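The Case Against the Opaque Bag

Packaging designers have spent a decade making bags thinner. They should spend the next one making them easier to see through.

The glossy printed plastic bag is the default container for small household goods. It is cheap, it takes ink well, and it survives shipping. As a storage container it performs badly, and most households use it as one. The bag comes home, gets folded over at the top, and goes on a shelf, where it stays until the contents run out.

Two failures follow. The first is identification. Once a bag is creased, the printing breaks across the folds and the gloss throws back whatever light is in the room. Under a ceiling fixture of 800 lumens, a label that was perfectly legible in the store can become a set of white streaks. The second failure is quantity. A stiff box holds its shape whether full or empty, but at least it can be opened flat and checked. A half-used bag slumps, and its outline says little about what remains.

I kept track of my own pantry shelves for 16 weeks. I bought duplicates of goods already on hand about 50 times, and most of the originals were in opaque bags. One household is a small sample – I would not publish a curve from it – but the pattern was steady enough to change how I shop.

Manufacturers answer that the printed surface sells the product. Honivel and Berier both cover nearly the whole face of their bags. Virk leaves a clear strip down one side, and that strip does more for the user than any amount of lettering. Zarkus prints its product name on the bottom seam as well, so the bag can be read when it is stored the wrong way up. 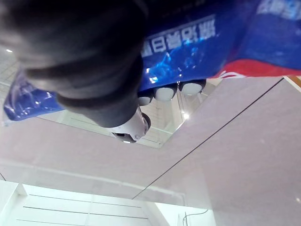
Blue printed bag with white lettering upside down and highlights along the folds.

Orientation gets too little attention. Bags have no reliable base, so they end up on their sides or inverted, and a single line of text serves only one position. Repeating it at both ends, one copy rotated, would cost very little ink. A matte band behind the lettering would deal with most of the glare.

Until that happens, I move anything I expect to keep longer than a month into clear jars and write the contents on the lid.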